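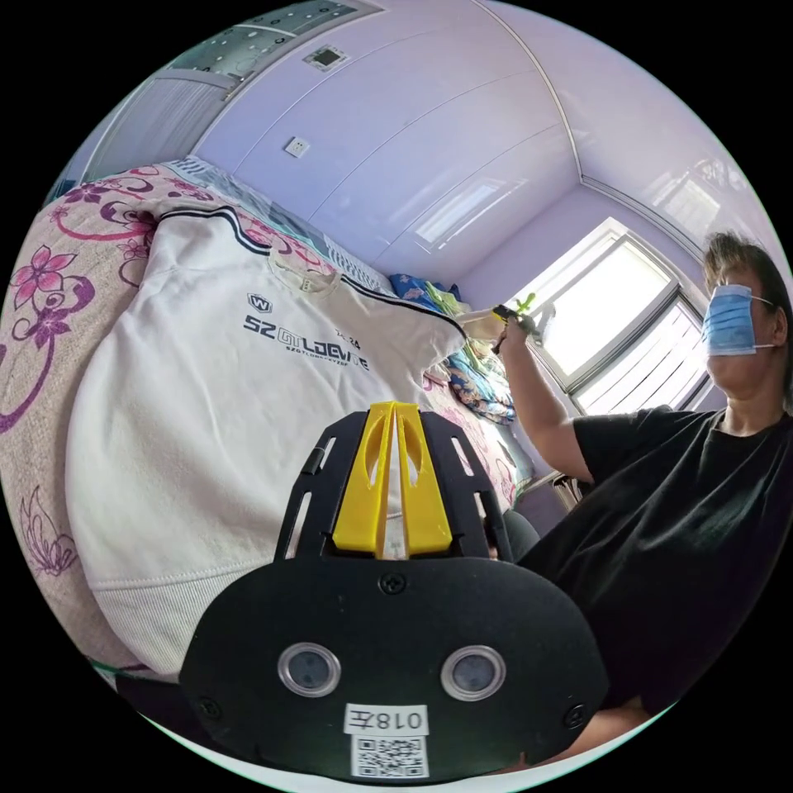 Saithong presenta sus pastas de curry para la cocina de casa

Martes, 4 de enero de 2022 - La empresa de alimentación Saithong anuncia la venta de sus primeras pastas de curry en tarro pequeño, pensadas para las personas que cocinan en casa y no para los restaurantes. La gama tiene tres variedades: roja, verde y massaman. Cada tarro contiene 259 gramos y alcanza para dos comidas de cuatro personas.

Las recetas son de la cocinera Nantana Nakpan, que las preparó durante 19 años en su propio restaurante. "En mi cocina la pasta se hacía cada mañana, con mortero. Para el tarro hemos cambiado muy poco: un poco menos de sal y la guindilla verde más madura", explica Nakpan.

El primer lote es de 2.620 tarros y se distribuye por medio de Erkico, que ya trabaja con más de 1.000 tiendas de barrio. Una cuarta variedad, la amarilla, llegará en mayo.
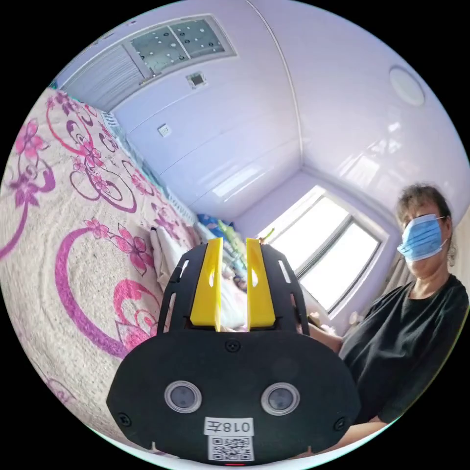
Pinza de mano negra con dos dedos amarillos. Foto: Saithong

La pasta se conserva cerrada en un lugar fresco. Después de abrir el tarro, se debe guardar en la nevera y consumir en dos semanas. También se puede congelar en porciones - una cubitera es suficiente.

"Muchos clientes nos preguntaban cómo hacer en casa un curry de verduras sin comprar doce ingredientes", comenta Debashish Haque, director comercial de Saithong. Con cada tarro se entrega una hoja con dos recetas, una de ellas sin carne ni pescado.

Contacto para la prensa: Miroslava Michalík, departamento de comunicación de Saithong.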